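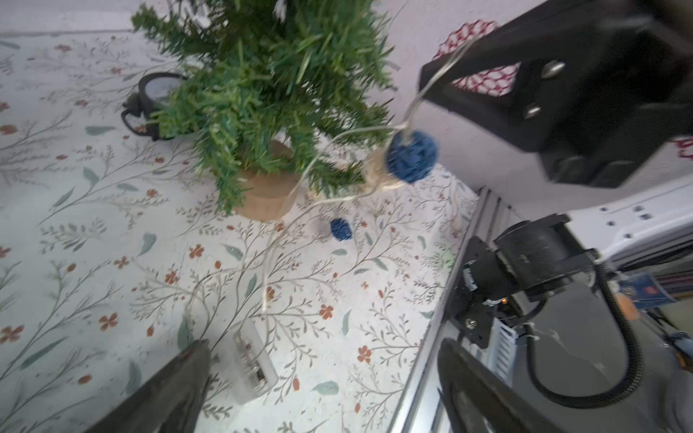 Kleine Bäumchen, kurze Kette - Deko-Ecke Dezember

Moin zusammen, diesmal schnell, der Brief soll heute noch raus und ich sitze seit dem Frühstück an den Bestellnummern. Thema war ja angekündigt: Mini-Bäume auf dem Tisch. Künstliche, für alle, die in der Wohnung keinen Platz für einen großen haben oder keine Lust auf Nadeln bis Ostern.

Erstmal danke für die Post. Über 200 Antworten auf die Frage vom letzten Mal (Lichterkette zuerst oder Kugeln zuerst?), damit hatte ich nicht gerechnet. Fast alle: Kette zuerst. Khadija Hegazy aus der Donnerstagsgruppe macht es genau andersrum und schreibt, sie bleibe dabei. Soll sie. Ich bin Team Kette zuerst, hab es bei der Rattankugel-Kette aber auch schon verkehrt gemacht, siehe unten.

Die Kette

Silberdraht, dünn, mit Batteriekasten. Dazu Kugeln aus Rattangeflecht, bei uns Dunkelblau und Beige. Der Draht ist weich und merkt sich jeden Knick. Also nicht aus der Packung reißen und schütteln (ich weiß, ich weiß), lieber flach auf den Tisch legen und von einem Ende her aufziehen. Knicke mit Daumen und Zeigefinger glattstreichen. Geht im Sitzen gut, nebenbei Radio.

Dann von oben nach unten. Anfang in die Spitze, einmal um den Zweig, nicht verdrehen, nur einhängen. Locker ums Bäumchen herum, ruhig mal eine Schlaufe hängen lassen. Bei so kleinen Bäumen sieht eine stramm gewickelte Kette aus wie Paketschnur.

Kasten zum Schluss. Weiß auf hellem Tischtuch fällt kaum auf, auf dunklem schon. Wer ihn verstecken will: hinter den Fuß, oder ein Säckchen drüber. Bitte so, dass man noch an den Schalter kommt. Ich hab ihn letztes Jahr unter einen Stoffstern geklebt und dann jeden Abend den ganzen Baum hochgehoben.

Die Kugeln

Beige verschwindet. Muss man so sagen. Auf einem hellen Tuch oder vor heller Wand sieht man von der beigen Kugel fast nichts, die dunkelblaue dagegen sofort. Deshalb die blauen nach vorn und an die Seiten, die beigen tief ins Grün, da haben sie was Dunkles hinter sich. Eine blaue darf auch einfach auf dem Tisch liegen, ohne Draht, ohne alles. Mag ich fast lieber als die am Baum.

Zu schwer sind die Kugeln nicht, aber sie ziehen den Draht nach unten, wenn sie am Zweigende sitzen. Näher an den Stamm damit. Oder den Zweig ein Stück hochbiegen, die künstlichen machen das mit.

Das Tuch drunter

Mehrere Fragen dazu. Nein, es muss kein Weihnachtstuch sein! Ranken, Blätter, kleine rostorange Blüten auf hellem Grund - das ist eigentlich ein Frühlingsmuster und passt trotzdem, das Graugrün nimmt den Baum auf und das Orange ist warm genug. Rot dann lieber an der Rückseite, als Stoff oder Bahn an der Wand. Große dunkelrote Medaillons auf ganz hellem Rosa, dazu das Grün davor, mehr Weihnachten braucht der Tisch für mich nicht. Wer beides gemustert hat, Tuch und Wand, sollte beim Rest sparsam sein. Also keine karierten Schleifen mehr. Auch keine kleinen.

Zwei statt einem

Jericho Baluyot hat mich drauf gebracht: zwei Bäumchen, verschieden buschig, mit Abstand. Nicht als Paar nebeneinander wie Wachsoldaten. Eins etwas weiter vorn, eins nach hinten, und dazwischen darf was ganz Unweihnachtliches liegen. Ein Kuscheltier vom Kind, ein Becher, was eben da ist. Ich räum meinen Tisch vorher nie ganz leer, sonst fang ich gar nicht erst an.

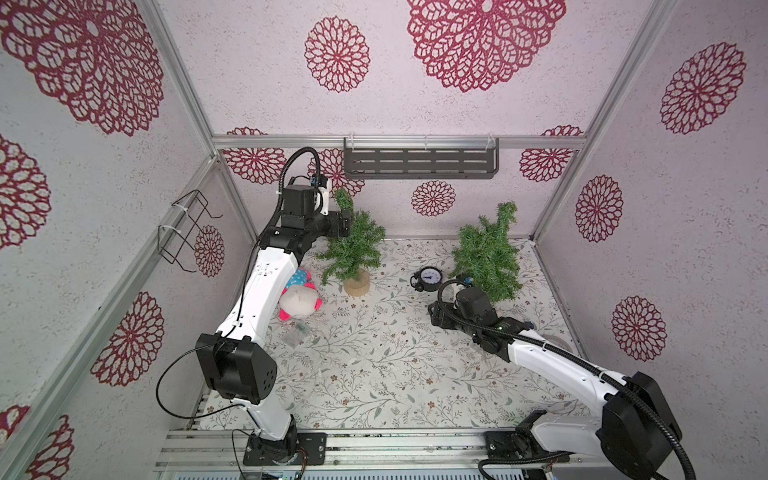 Zwei Bäumchen auf dem Rankentuch, eins davon im runden Holzfuß, links das Plüschtier mit den pinken Ohren.

Wer genau hinguckt: zwischen den Bäumen liegt auch ein rundes Anzeigeding, weißes Zifferblatt, blauer Zeiger. Könnte man glatt als Schmuck durchgehen lassen, Blau zu Blau.

Zum Stehen

Runder Fuß, hell, hält gut auf glattem Tisch. Auf dickem Stoff kippelt es bei mir, dann Tuch unter dem Fuß glattziehen, keine Falte drunter. Wenn das Bäumchen trotzdem schief steht, liegts meistens am Stamm: ganz leicht gegenbiegen, dabei den Fuß mit der anderen Hand festhalten. Nicht an der Spitze ziehen.

Zweige auffächern vor dem Schmücken, nicht danach. Unten anfangen, jeden Zweig einzeln, abwechselnd links und rechts. Dauert länger als man denkt, der Unterschied ist aber riesig. Aus der Tüte sehen die alle aus wie Flaschenbürsten, auch die teuren.

Reste

Abgefallene Nadeln und kleine grüne Teile: aufheben, in ein klares Tütchen. Lassen sich prima auf Geschenkanhänger kleben oder unten um den Fuß streuen, wenn einem das Holz zu nackt ist. Tütchen bitte beschriften, sonst fliegt es im Januar weg. Bei mir zweimal passiert.

Verkehrt gemacht

Das von oben. Ich hatte die Kugeln schon einzeln am Baum verteilt und wollte die Kette dann nur noch "schnell" durchfädeln. Ging nicht. Der Draht blieb an jedem Geflecht hängen, und als ich gezogen habe, kam der halbe Schmuck mit. Also alles runter und von vorn. Wem das mittendrin passiert: nicht ziehen, Kasten aus, vom Kastenende her rückwärts rausfädeln. Und dann erst mal Tee.

Abbauen und wegpacken schreib ich im nächsten Brief, nur soviel: Pappe in der Länge eines Schuhkartons, Kette drumwickeln, Batterien VORHER raus.

Kurz und durcheinander

Bäumchen und Ketten gibts im Laden in Mostholm, Regal hinten bei den Körben. Von den blauen Kugeln sind noch 30 Beutel da, beige mehr. Warum wohl.

Ullico-Gutscheine gelten auch auf Deko, wurde gefragt. Ja. Auf Batterien nicht.

Tischschmücken am Donnerstag im Cruzado, großer Tisch am Fenster, Beginn 18 Uhr. Noch sieben Plätze. Bitte eigenes Bäumchen und eigene Schere mitbringen, Tücher haben wir. Anmeldung per Antwort auf diesen Brief, Name reicht. Jericho bringt wieder Mandelgebäck mit, hat er jedenfalls versprochen.

Wer keine Zeit hat: Khadija macht gegen Spende Bäumchen fertig, abgeben bis Mittwochabend. Geht an den Spielplatz hinterm Kemirach-Haus, da sind jetzt 3000 Euro zusammen, fürs neue Klettergerüst fehlt aber noch einiges.

Und schickt Bilder von euren Tischen, auch von halbfertigen. Gern mit Krümmeln und Kaffeebecher. Die schönsten kommen in den nächsten Brief, wenn ihr das nicht wollt, schreibt es dazu.

So, raus damit. Falls eine Bestellnummer nicht stimmt, meldet euch, ich hab sie aus der alten Liste.

Bis zum nächsten Mal, eure Deko-Ecke Mostholm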